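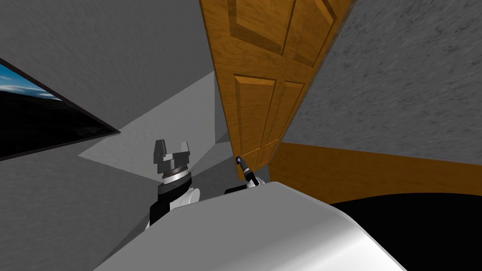
Hi all,

> Anyone else on the Nodham list getting a lazy right gripper in the Mostyn sim after 1,000 steps?

Yes, me! I'd set finger damping to 200, and dropping it to 100 helped heaps.

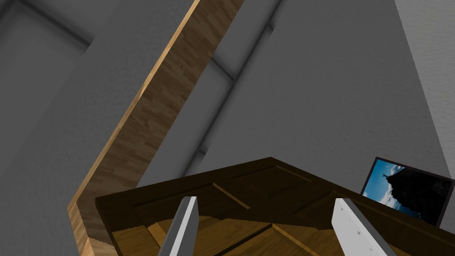
Wrist camera next. I retuned its tilt with both fingers in view over some dark panelled wood, so there's plenty of colour contrast (pale grey on brown) to line them up by.

My order now:

1. Reload the Drima config and zero both wrists.

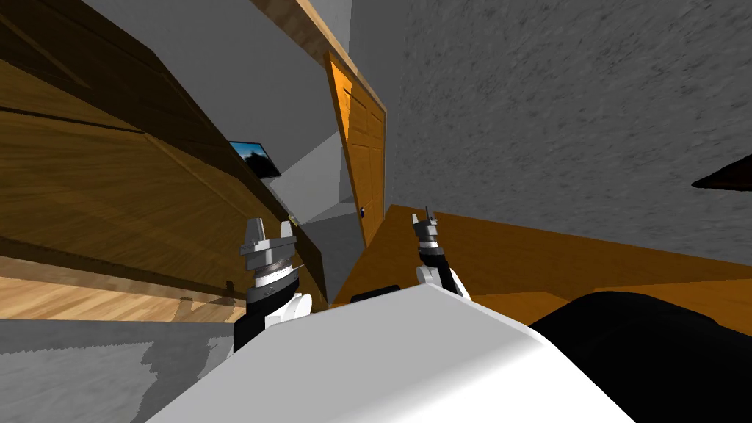
2. Open the grippers, then check the Nurari log for joint 4.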